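Big Bricks, Small Hands
Speaker notes, Wednesday session, Clanddale Library, upstairs room

(Water. Clicker. Put the bag of bricks on the front table BEFORE people sit down, last time I was rummaging under the lectern for the whole intro.)

Hi everybody, thanks for coming up all those stairs. I'm Efe Ogbonna, I run the Saturday brick table at the Tamuno toy library, and I've been asked to talk about play with large bricks for half an hour, which my kids tell me is a cruel thing to do to an audience. We'll see!

Pass the bag around now. Everybody takes 2 bricks. Doesn't matter which colors. Please don't build anything yet, I know, I know, just hold them.

(Wait for the bag to get to the back. It takes longer than you think.)

Okay. So our collection is 3,000 bricks, the big preschool size, and by far the most common piece in it is the plain square one, two studs by two studs. People who donate always apologize for those. They say oh, it's mostly just the square ones, sorry, there was a giraffe once. And I say give me the square ones! A box of square ones will keep a table of toddlers going all morning, and the giraffe will start a fight.

What I'd like you to look at first is how two of them sit together. Same color, same size, flush, with that one thin line where they meet. Run your thumbnail over the line on yours. A grown-up barely registers it. A child who is new to bricks will go back to that line over and over, pulling it open and closing it up again.
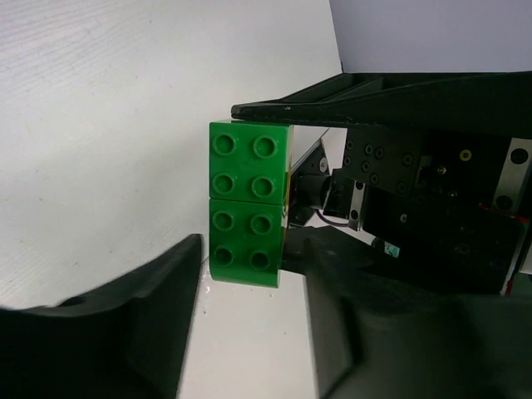
Sânziana Iordache disagrees with me about the square ones, and she told me to tell you so. Her view is that a child who only ever gets two-by-twos builds a tower, knocks it over and builds the tower again, and that you need the long ones in the mix from the start so there's something to bridge with. She'd put the long ones on top of the pile where they get grabbed first.

I've gone back and forth on it. We tried her way in August with the long ones out from the beginning, and yes, we got bridges, and we also got a lot of swords. So now I hold the long ones back for the first stretch and bring them out when the towers start repeating. Sânziana thinks that's too late. If any of you run a table, try both and come and tell one of us we're wrong, preferably her.

(Pause for laugh. If no laugh, keep moving.)

Now build. Stack your two. Did you press from straight above, or did you put one edge on first and roll it down? Hands up for straight above. Hands up for rolling.

Most adults roll. It's easier on the fingers and you can feel the first row catch before you commit to the second. Little kids nearly all go straight down with a flat palm, and if the brick is half a stud off they just push harder. That's where you get the red face and the yelling. I used to reach in and fix it. What I do now is put a finger on the bottom brick so it stays put on the table, and say nothing, and a surprising number of them sort it out, because half the trouble was the thing skating away.

Which brings me to tables. I have strong feelings about tables!

Ours is white, flat, wipeable, very boring. Before that we had a play table with a road printed on it, and everything the kids built had to be next to the road, or in the road, or a car. I didn't notice until Brayden Marchand pointed it out. With the plain top they build anywhere they like. You can also see a green brick on white from across the room, and when you're packing up at noon you'll be glad of that.

Don't go for a super shiny finish if you can help it. A slightly rough top holds a brick better while somebody leans on it. And ours has picked up scuffs and I've stopped caring.

(Slide change. Check it's on the big screen as well as the laptop.)
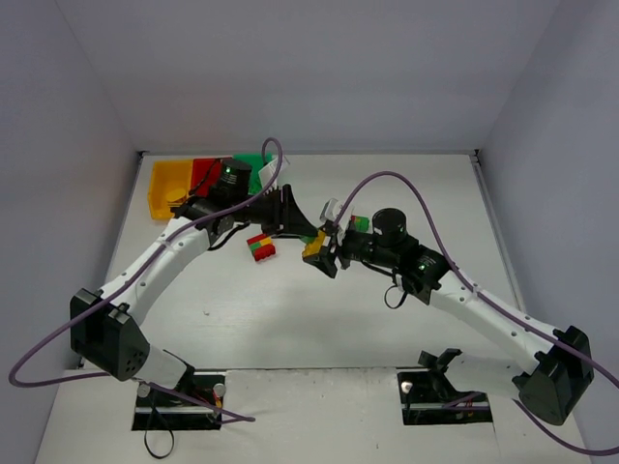 Taking apart, then. I think it gets skipped in every talk of this kind, and it's half of what the kids are doing. Take the two you've stacked and pull them straight apart. Now put them together and do it again with a bit of a rock, one side first. Much easier, right? It's the same roll you did going on, just backward.

A three-year-old doesn't have that rock yet. They pull with both arms, the bricks let go all at once, and an elbow goes into the neighbor. We seat 6 at the table, max, and elbows are the reason. Florin Ursu runs a table over in Triltberg with more than that and swears it's fine, but his table's longer than mine and he has nicer parents.

Some things that help with stuck bricks:

Use another brick as the handle. Snap a long one on top so it hangs over the side, then lift that end. Older kids love being shown this, it feels like a secret.

Never teeth. You'll say it a lot. I've got bricks with tooth marks all around the top edge and I pull those out every month, they get scratchy.

If two have been together since forever and won't budge, warm tap water for a minute, then rock. Dry them well after.

(Skip the next bit if it's already past 7:30.)

Washing. Mesh bag, warm water, a little dish soap, swish, rinse, then lay them studs down on a towel so they drain. The hollow side holds a shocking amount of water and if you bin them wet you will smell it by the next session. Ebere Onuoha puts hers in front of a fan overnight and I've copied her ever since.

Sorting. We have 14 bins. I used to sort by color and it looked gorgeous for the first five minutes. Now it's by shape: squares, longs, slopes, plates, and a bin called Other, where the giraffe lives. Kids looking for a brick want a shape nearly every time. They'll say "the little one" or "the flat one." If they do want green, they can see green.

The exception is when I've got one child on their own who's having a rough morning. Then I'll pull out a handful of one color, all the same square brick, and put the rest away. There's less to pick from and every piece fits every other piece the same way. We've had some very quiet, very good sessions with eight green bricks.

Last bit before questions, what to buy. If you're starting from nothing, get used, get mostly squares, get at least two base plates because one is a war. The bins are from Tolden, the deep ones with the clip lids, and I'd get the see-through kind next time. Mixed brands are okay for play but test them first: stack one of each, turn it upside down, give it a shake. If it drops, it goes in a separate bag.

(Collect bricks at the door. Count on losing a few into coat pockets.)

Questions. Somebody always asks about choking, so have the size sheet ready, it's in the blue folder. Somebody always asks if I'd take their old train set. Yes, but bring it to Tamuno, please don't leave it on the library steps.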